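Visit report: Ullier wallcovering works, Drinden
Trade open morning, March

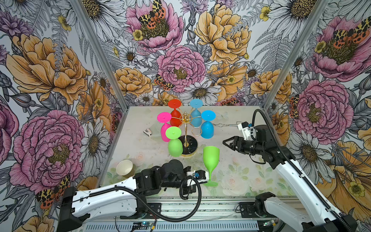
The Ullier site prints nonwoven wallcovering in two formats: standard rolls and made-to-measure mural panels. The open morning covered both lines, the color kitchen and the trim room. Groups were limited to 12 and left the gatehouse at 9:30.

The roll line is a rotary screen press installed in the older building. Base paper comes from Gastine in reels of 1000 meters and is conditioned overnight before printing. Our guide put most registration faults down to paper that was run too soon. Each color has its own screen and its own drying section, and the operator checks register against a printed cross in the selvage. Screens are kept for 300 runs and then stripped.

Mural panels are printed digitally in the newer hall. Large florals make up most of the order book at present, with peonies and daisies at several times life size and moths as a secondary motif. A repeat of this scale is hard on the installer. Petals crossing a seam show an error of one millimeter from across a room, so panels are printed with an overlap and double-cut on the wall. Corners are worse. Ullier recommends wrapping a narrow strip around an inside corner and plumbing the next panel fresh, accepting a small loss of pattern.

The color kitchen mixes from water-based concentrates supplied by Betancur. The shade library holds 109 standards. Pinks and golden yellows are checked under two light sources — daylight and warm LED — as both drift noticeably between them.

The trim room was the least automated part of the tour. Edges are cut with rotary knives, and blades are changed at every shift. Offcuts go back for pulping if unprinted.

Questions ran over and the batch-numbering demonstration was dropped. Sample books were available at the gatehouse. Parking is on the north side of the site; the entrance marked on the Drinden town map is now for deliveries only.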